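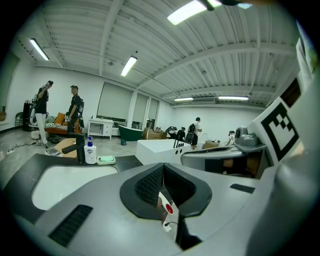
The surface around a washbasin does more work than the basin. Water lands on it from wet hands, from the tap and from the base of whatever is standing there, and it stays until someone wipes it or it dries out and leaves its minerals behind. Most bathroom advice is about the bowl. This article deals with the strip behind and beside it, which in a typical British house is between a hand's width and a forearm deep.

Take a common arrangement: a black countertop, a glossy white rectangular basin with rounded corners, a matte black tap at the rear edge. Next to the tap is a white pump bottle of hand soap with a blue top, and next to that a cream-coloured dish with a mint-green bar in it. Two kinds of soap, three finishes, and each wants slightly different treatment.

**The dark surface**

Black shows limescale sooner than any other colour. In Clamstead, where the water is hard, Doina Dumitrescu fitted bathrooms for eleven years before moving to maintenance contracts, and she now looks after 54 washrooms in lets and small offices. Her crews carry one dry cloth per room for the countertop and do not use it on anything else.

"People spray first," she says. "If you spray a dry counter you have made it wet for no reason. Dry it, look at it, then decide."

Where scale has already formed, she uses a weak citric acid solution on surfaces that the maker says will take it, left for 3 minutes and rinsed twice. Natural stone is excluded. So is any surface nobody can identify.

Matte black taps are a separate matter. The finish is usually a coating, and scouring pads polish it in patches which cannot be made matte again. Soapy water and a soft cloth are enough if the tap is done weekly. The places that get missed are the underside of the spout and the joint where the body meets the counter. A flat handle on top also collects a film of soap, as it is worked by hands that have not yet been rinsed.

**Bottle and bar**

A pump bottle is tidy to use and untidy underneath. Liquid runs down from the nozzle, reaches the base and sets there as a ring. Lifting the bottle whenever the counter is wiped prevents this. Dumitrescu's crews in Wonodwood, an older district with softer water, find fewer scale marks but the same rings.

Bars fail differently. A bar that sits in its own water softens from below and sheds a paste into the dish. The remedy is drainage: ridges, a raised grid or a slope towards the basin. A plain flat dish can be used, but it needs emptying every day or so.

Motaung, a small supplier of washroom fittings, ran an informal comparison in January using 53 identical bars, each wetted on the same schedule. The bars on ridged dishes lasted longer than those on flat ones, though the firm is careful to say that the room was warm and the wetting was done by machine. Its buyers' guide now gives a dish's drainage gap before its colour.

Keeping both kinds of soap is reasonable in a shared room - some people will not touch a communal bar, and others dislike the feel of liquid soap.

**Spacing**

Objects close to the tap get splashed, and the gaps between them are the hardest part to wipe. Kodetitz, which makes countertops to order, drills tap holes with space behind for a cloth to pass, and suggests some 400 millimetres of clear counter on at least one side of the basin. Few existing rooms have it. A narrow tray under the soap is the usual compromise, provided the tray is itself lifted and dried.

Sealant at the rim should be checked at the same time. Dark spots that survive cleaning are normally within the sealant, and the length affected has to be cut out and replaced.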